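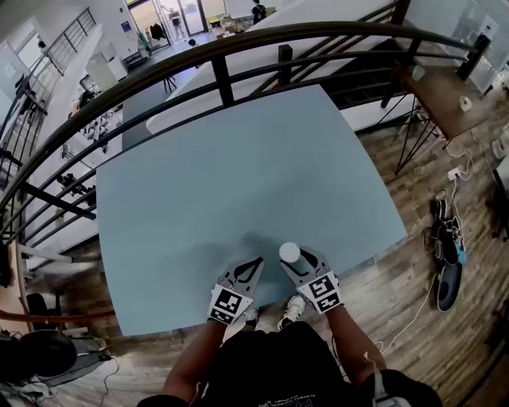 Slowcook_Sikesau asks whether a boned and rolled lamb shoulder can be bought well ahead of a big family lunch, and whether the smell when you open a vacuum bag means it's gone off.

Posted in August by Slowcook_Sikesau
Last updated: 13 October 2022

Slowcook_Sikesau

Hello all, long-time reader and I think only my second post, so please be gentle with me. I'm doing lunch for the whole tribe and I've promised lamb, because lamb is what my mum always did and there'd be a riot otherwise. My usual butcher in Sikesau has closed for renovations, so I've had to order from Brerkum Meats, and they send everything out vacuum packed. I've only ever bought it in paper over the counter, taken it home and cooked it the next day.

Anyway, I did a trial run with a small shoulder and when I cut the bag open there was quite a strong smell, sort of sour and metallic, and a fair bit of dark liquid in the bottom. The meat itself was a purply brown colour instead of the nice red I'm used to. I panicked and gave it to the bin (not the dog, I wasn't going to risk the dog) and now I'm wondering if I threw out a perfectly good piece of meat. It was still inside its date by a couple of days and it had been in the fridge the whole time.

So what I'd like to know is: is that smell normal, and how far ahead can I have the big one delivered? I'd also planned to do the garlic and rosemary stuffing under the string the night before, and I don't know if that's wise. It'll be a decent-sized piece, boned and rolled, 3 kilos. Sorry for the essay!

Abugri Road Kitchen

Oh you poor thing, I've done exactly that, and it was a rib roast, so imagine how I felt when I found out! Yes, the smell is normal for vacuum packed meat, or at least it can be. The meat has been sitting in its own juices with no air, and when you first open it there's a whiff that can really knock you back. Same with the colour. Red meat goes purply when there's no oxygen around it, and it comes back up to red once it's been out in the air for a little while.

What I do is open the bag over the sink, tip off the liquid, pat the meat dry all over with paper towel and put it on a rack over a tray in the fridge, for half an hour or so. Then I go back and have another sniff. If the smell has gone, or nearly gone, away we go. If it's still there and it's properly sour or eggy, or the surface feels slimy and tacky even after you've dried it, then I'd ring the butcher and I wouldn't eat it. A bag that's blown up like a pillow is also a no from me, don't even open it in the kitchen.

Don't rinse it under the tap, by the way. My nan used to and I did for years, but all you do is spray raw meat juice around the sink.

As for timing, go by the use-by on the bag and don't try to outsmart it. With my orders I ask for delivery 2 days before I'm cooking. That gives you a day up your sleeve if the van is late (it will be late) and you can still swap it if they've sent you the wrong cut. Keep it on the bottom shelf on a tray, at the back where it's coldest, and turn your fridge down a notch if you've stuffed it full of drinks and pavlova bits like I do. People forget that a full fridge that's being opened every few minutes by teenagers isn't as cold as it is on a quiet Tuesday. 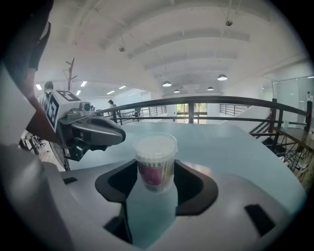 For the stuffing, I'd make it the night before but keep it in its own covered bowl in the fridge, and put it into the lamb in the morning. If it's only chopped garlic, rosemary, lemon zest and a bit of salt you'd probably get away with doing it the night before, and I think the flavour is better for it. Once there are breadcrumbs or sausage mince or cooked onion involved I like to do it on the day. And let the onion go completely cold first! Warm stuffing inside cold raw meat is asking for trouble.

You'll need to cut the butcher's string to get in there, so have some of your own ready. Or ask Brerkum to leave it untied for you. I've never dealt with them myself, but any butcher worth the name will do that if you ring ahead, and some will throw in a length of string.

Hope the lunch is a cracker, let us know how you go.

GrillAndBearIt58

Smell's fine. Dry it, salt it, leave it alone.

I take mine out at 58 on the thermometer and it's pink and lovely.

Sillen Paddock to Plate

I agree with nearly everything Abugri Road has said, but can I just jump in on the temperature above, before somebody follows it. That's a good number for a leg or a rack. It's a poor one for a shoulder, which has a lot of fat and sinew through it and wants a long slow cook until you can push a fork in and twist. A rolled and stuffed one should be cooked right through in any case, as the outside of the meat ends up in the middle once it's rolled. For your size I'd cover it, keep the oven low and allow roughly 5 hours, with a good splash of stock in the pan, then take the cover off at the end to get some colour on it. It's very forgiving, so start early. It'll sit happily under foil and a couple of old towels while you do the potatoes.

If you're still nervous about the timing, you can freeze it in the bag it came in, as long as it goes in nice and fresh and not on its last day. Thaw it in the fridge on a tray and give it a lot longer than you'd think for a rolled piece that thick. Mine was still solid in the centre last Easter when I'd have sworn it was ready, and lunch turned into dinner.

And do ring the shop about the one you threw out. They might not do anything, but they can tell you when it was packed.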